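Household Storage and Small-Item Organization
Unit 2: Lidded Containers and Small Cartons
Endell Center for Home Studies, Room 411

Purpose of the unit

Students will learn to sort, group and store small packaged goods so that each can be found again without emptying the container. The unit covers cartons of the kind kept in bathrooms, kitchen drawers and desk cabinets. Loose items are treated in Unit 3.

Choice of container

Clear plastic is preferred for this exercise. The contents can be read from the side, and a label is needed only when two containers hold similar goods. A hinged lid is suitable where the container stands on a table or an open shelf. Where it stands under another shelf, measure the height with the lid fully raised – students regularly measure it closed and then find that it cannot be opened in place.

Ribbed walls stiffen a thin container but blur small print. Cartons with fine lettering should therefore be placed with the printed side facing up.

Procedure

Open the lid fully before bringing any carton to the container. Set the basin flat, with the lid toward the far side of the table, and keep the near side free for sorting. Cartons are taken one at a time and set down beside the basin while their place is decided. Tall cartons go against the back wall, flat ones in front. Do not stack more than two layers.
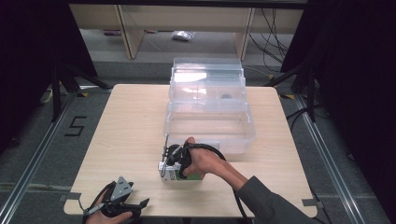

Maximiliano Vergara asked whether the cartons might be discarded altogether and the contents stored loose, as this would save a good deal of space. He added that at home he had kept only the leaflets, folded under an elastic band.

The practice is acceptable for items such as thread or batteries in sealed trays. It is not accepted in this course for anything bearing a date or directions for use, and marks will be deducted where a carton of that kind has been thrown away.

Closing and checking

Lower the lid by hand and do not press it. If it does not meet the rim on all sides, a carton is standing too high and must be laid flat. Carry the container with both hands under the basin, never by the lid.

Assessment

Each student submits a storage plan of no more than 700 words, with a sketch showing the position of each carton. Plans are due at the start of the Tuesday session. Questions on the sketch should be addressed to Huw Craddock before that session.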